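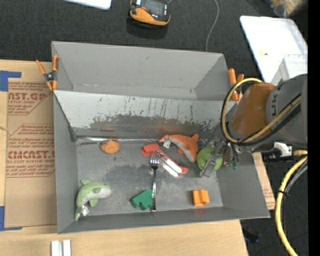
Jaruwan Kongkaew wrote to me after the last session that she has been doing the "empty it all out on the floor" method for years and every single time she ends up sitting in the middle of it at bedtime with half the stuff going back in the same bin it came out of. Could we please do a version for people who have supper to cook?

We can! So session 3 is now the mixed bin, and I've moved closets to next time. If you already read the closet chapter, hang on to your notes.

Household Sorting, Session 3: The Mixed Bin
Dravemdale evening classes, room 7

What I mean by a mixed bin

Every house I've ever worked in has one. It's usually the biggest container within reach of where people drop things, it has no lid, and it has no name (or it has a name like "the gray one"). Toys go in first, and then the other stuff follows. A fork lying in with plush dolphins and blocks is about as typical as it gets. I've pulled out tape measures, a single ski glove, birthday candles, somebody's retainer. My own at home had the good potato peeler in it for most of a winter while I went around accusing my husband.

The trouble with the mixed bin is that it works fine for putting away and terribly for finding. You toss something in and the floor is clear, hooray. Then a child wants the green dolphin and the whole thing gets stirred up, or tipped over, and you start again. So we're keeping the open bin (I love an open bin, kids will use an open bin) and changing what's allowed to live in it.

The pass method

This is my replacement for emptying it all out. You stand at a table with the bin in front of you and you make passes. Each pass takes out one kind of thing and you leave everything else exactly where it is. You can stop between any two passes and nobody will trip on anything.

Pass one: what belongs to another room
Silverware, tools, chargers, socks, mail. Anything with a home elsewhere in the house. Forks and the like come out before anybody small starts rummaging, and they go straight to the sink, please, not the drawer. Do this pass first even when you're sure there's nothing in there.

Pass two: soft things
Plush, dolls with cloth bodies, costume bits, that one mitten. They take up the most room, so the bin looks half done when you've hardly started, and I'm not above using that trick on myself. Check the seams and the tags while they're in your hand. A sewn-on tag often has the washing directions, and you'll want those before you cut it off because it scratches. Look-alikes stay together. Two dolphins in different colors are a pair as far as any four-year-old is concerned, and you'll hear about it if you split them between shelves.

Pass three: things that are part of a set
Blocks, puzzle pieces, track, play food. A dark green block and a yellow-orange one with grooves down it may or may not come from the same box, and this is where people slow way down and start trying to match. Don't match! Put all the blocks in one tub and match later, in front of the TV, or never.

Pass four: whatever's left
You'll have some puzzlers. Round things, long red things with some sort of handle, half of something. Give each one a few seconds. If you don't know what it is, it goes in the ask box (a shoebox is fine) and the ask box gets passed around at breakfast. I keep mine for a month. Last April I had a little white hinge in there that turned out to be from the dishwasher, so now I'm a believer.

Annunziata asked last time what to do when the child is standing right there and says no to everything. Let them do pass two. Give them the soft things and a basket and let them be in charge of it, and you quietly get on with pass one.

About the bin itself

Since it's going to be at table height, wipe it. Flat-sided bins get scuffed on the inside where hard toys slide down, and a lot of what looks like damage is just marks. Warm water, dish soap, a soft cloth, then look again. If it's still scratched up, who cares, it's a toy bin. I'd only replace one for a sharp edge or a crack.

Size matters more than looks. My rule is that a child should be able to touch the bottom while standing next to it. I went through a phase of buying deep Nuttall tubs, almost 30 of them between my house and my sister's, and everything at the bottom of those tubs might as well have been on the moon. A low front helps a lot, too.

What goes back in

After the passes, one kind of thing goes back in the big bin. One! I vote for the soft things. The blocks get their own tub with a lid, and the ask box lives on top of the fridge. You can label them if you like (the Likutis clip-on labels come off cleanly, tape doesn't), but for kids who aren't reading yet I tie one of the actual toys to the handle.

For next time

Pick a mixed bin at home. It can be a kitchen drawer or the back seat of your car. Do the passes over as many evenings as you want, and write down two things for me: what came out in pass one, and which pass you quit on. Set a timer for 26 minutes if you're the type who keeps going (why 26? it's how long my pasta bake takes).

Bring your ask box. We're going to put them all on the back table during the break and see who can identify what. The class before yours cleared up most of theirs that way, and one lady got a Guvari blender gasket back that she'd been about to order new.

Read chapter 7 for the closets if you haven't, and skip the part on hangers, I disagree with all of it.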